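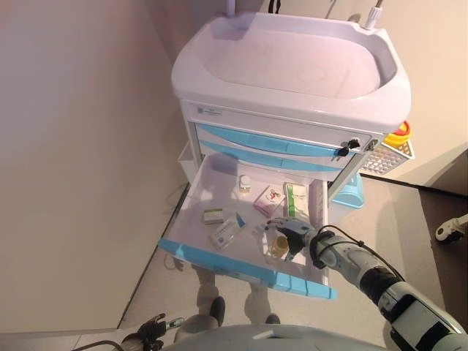
Robotics Club: Drawer Week

Quick one this time, the newsletter deadline crept up on us again.

So the cart challenge is on. For anyone who missed the January meeting: the Moya Cup added a hospital round this year, and the task is fetch and return from a standard drawer cart. Robot walks up, opens the right drawer, takes out the item on the card, closes up, hands it over. Sounds easy. Is not easy. Bottom drawer especially.

We picked the bottom drawer to practice first on purpose. If the robot can get down there and reach in without bumping its own knees on the drawer, the upper ones should go faster. Small boxes, a couple of bottles, things tipped at angles, nothing lined up. The rules say the items "may be disordered" and we are taking that seriously. The amber bottle is the one everybody wants to run, and it's a good test for the right hand, fingers over the top and around the side. Boxes are a different problem. Flat ones worst of all.

Where we are

Standing approach: works. Stops where we want it most tries.

Drawer pull: works on the bottom drawer, long handle strip is friendly to the fingers. Top drawer not tried yet. Keys stay in the lock for now, please don't pocket them. We have the one set.

Grasp: 6 good picks out of 14 on Tuesday, February 13, 2024. Not great, but the week before we were getting two or three on a good afternoon. Most misses were the hand coming down too far forward and pushing the thing toward the back wall. The vision group thinks its a head tilt issue. The arm group thinks it's vision. To be settled.

Closing the drawer: has not been started, someone please take this. It's worth points!

What changed

The grasp planner is now on the Harkar branch. If you are still running the old one your fingers will close early, and you'll spend an hour thinking the hand is broken. Pull first, then test. The calibration notes are in the shared folder under Jommont, same place as last semester, read them before touching the wrist offsets. Somebody changed the offsets and didn't write it down. Write it down.

Cabling. We lost most of a session to a wrist cable that caught on a drawer edge. Leave enough loop for the full reach, check it with the power off, arm all the way out and down. Do this every session even if you did it last session.

Also new, a log sheet by the door. Every run gets a line: item, which hand, got it or didn't, one sentence on why. We have 953 lines from the fall projects and they were the single most useful thing when we wrote the report, so keep going even when it's boring. Spelling doesn't matter. Times do.

Items and the cart

The items in the drawer are empties and training stock. Put them back in the drawer when your done, and not in a neat row either, mix them up for the next group. Sharps container on the side basket is off limits, it isn't part of the task and no one needs to open it. Same for the basin on top, keep it clear. No laptops, no coffee.

If you want to add a practice item, bring it to the meeting first. It has to fit the hand and it can't be glass.

Left hand

Lots of questions about this. Right now the left hand does nothing in our routine, we keep it low and out of the way. The rules allow two hands. A few of the first years want to try bracing the drawer with the left while the right picks, and they should, it's a good idea and we have time. Write it as a seperate routine so we can switch it off if it goes badly. Ask the arm group for the joint limits before you start.

Who is needed

Two people for drawer closing (see above). One person who likes spreadsheets, for the log. Someone to read the full rule book, all 13 pages, and tell the rest of us what we missed. Beginners fine for all of it. You don't need to have coded anything before, the spreadsheet job is a nice way in, and you get to sit next to the robot while it runs.

Safety, again

One hand on the stop button during every run, and that person does nothing else. No phone. Nobody reaches into the drawer while the arm is powered, even to fix a box that fell over. Stop, power down, fix, start again. Slow, yes. Do it anyway.

Money and travel

The Temutico grant covers entry and the van. It does not cover food. Bake sale sign-up is on the lab door, under the log sheet, and still has plenty of empty spots. Permission forms go in the folder next to it.

Regular meetings stay as they are, after last period in the lab. Bring a charger.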